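November 2024

I've spent most of my evenings since July folding the same few T-shirts, or getting a pair of robot arms to fold them, and I keep being asked what I do for all those hours. So I'm writing it down, partly for the people who ask and partly for Umut Kılıçarslan, who takes over my slot when I go away and would like some notes.

The project is called Rutia. The aim is a policy that can take a T-shirt lying on a table and fold it into a rectangle, using two small arms. We don't program the fold. We do it by hand over and over, through a pair of leader arms that the other two copy, and the recordings become the training set. Each recording is an episode. As of last night there are 608 we've kept.

I should say what "kept" means, as it took us far too long to agree on it. In the beginning I saved everything that ended in a folded shirt. Hui-mei Huang, who does the training side, went through the first batch and asked me why in some of them I stopped halfway and did nothing for a bit. The answer was that I was thinking. I'd got one sleeve over and was deciding whether to pull the hem straight before doing the other one. To me that was a harmless pause. To the model it was an example of what to do with one sleeve folded, and what to do was stay still. The first policy we trained would fold one sleeve and then hover over the shirt until someone stopped it.

We went back and threw out anything with a long pause in it. That took 265 episodes away in one afternoon and I went home in a poor mood.

The rule now is that you decide what you're going to do before you press record. If you lose your way in the middle, you bin it. If you drop a sleeve and pick it straight up again, you keep it, and Hui-mei is happy to have those. A policy that has only seen perfect grasps has no idea what to do after a bad one, and it'll have plenty of bad ones.

Starting positions were the second thing. I'm a tidy person and I'd been putting the shirt down in the same place every time, collar at the far side, everything square. The policy got good at that one place. When Elmarie Van Wyk came to see it and laid the shirt down herself, turned slightly, the left arm closed on bare table. So now there's a sheet with 15 placements on it and we work down the list and start again at the top. Some are square and flat, some are rotated, a couple have a sleeve tucked under. I don't enjoy the tucked ones. The fingertips are narrow and the cloth is thin, and getting under an edge takes a patience I don't always have at nine in the evening.

Shirts matter too. We started with one, a grey one of mine. Phyllis Entwistle gave us a bag of them after a clear-out and we now rotate by colour and size. Thick cotton holds a crease and is easy. The thin ones slide about when you let go. I thought a pale shirt on a white table would be a problem for the cameras, and Hui-mei said that was a good reason to record more of them, so the pale ones come up twice as often as the others.

Then there's smoothing. How flat should the shirt be before you start? If I press out every wrinkle, the set has no wrinkles in it. If I throw the shirt down, I'm really recording two tasks, flattening and folding, and the flattening takes most of the time. For now we smooth it with our hands, not too carefully, and leave the small creases alone. Flattening will be its own set later on. Oğuzhan Yaman thinks we should mix them from the start and he may be right, but he isn't the one sitting in the chair.

An ordinary episode from the square-and-flat part of the list goes like this. Put the shirt down face up, spread the sleeves, step back. Right gripper over the right sleeve, left gripper level with the left one. Press record. Fold one sleeve in, then the other, then bring the hem up to the collar. Let go, lift both arms clear, stop. Save it or bin it, and write the placement number on the sheet.
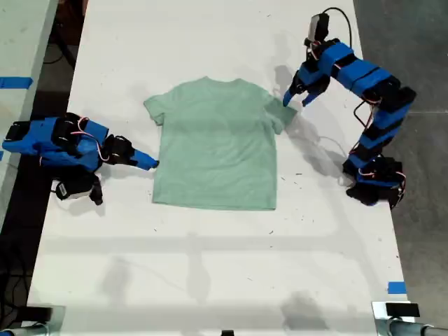
**Oğuzhan Yaman**

I've given him the byline on that one as he asked for it, and he does most of the setting up when he's in. He's also the reason the two arms don't wait at the same height any more. For the first few weeks we brought both to a matching rest pose before every episode. He pointed out that when the policy runs for real, it'll sometimes find the arms wherever the last attempt left them. Now we vary it. One can be up and reaching down over the cloth while the other sits low beside it, and on the next go we swap.

Light is the one I haven't solved. Whatever is overhead throws shadows on the table, and the arms throw their own across the shirt as they move. I used to fuss over this and move lamps about. Then we ran the policy with one lamp off and it did noticeably worse, so I've stopped trying to keep the light even and started changing it on purpose, a lamp on or off, the blind up or down. I note it on the sheet. It's too early to say if it helps.

Some smaller things for Umut:

- Check the wrist camera cables before you start. If one is pulling, the picture shifts when the arm turns and you won't notice until later.
- Let the servos rest if the arm starts to sag. I do a short block, get a drink, do another.
- Don't talk yourself into keeping a bad one at the end of a session. I've done it, and Hui-mei found every one.
- The sheet matters as much as the recordings. An episode with no placement number is a nuisance to everybody.
- Lift the arms away from the shirt before you stop. We had a run of early episodes that ended with the gripper still shut on the hem, and the policy learned never to let go.

As for how well it works, the square-and-flat placements are decent now. The sleeves go in cleanly more often than they don't. The last fold, hem to collar, is where it comes apart, usually with one arm getting there before the other and dragging the whole thing crooked. I think that's my fault. I'm right-handed and I lead with that side without meaning to, and when I watched a few of my own recordings back the right gripper was ahead in nearly all of them. Umut is left-handed, so his episodes should be useful.

The next job is another block of rotated placements with the thin shirts, and after that Hui-mei wants to retrain from scratch and see where we are. I'll write again when she has.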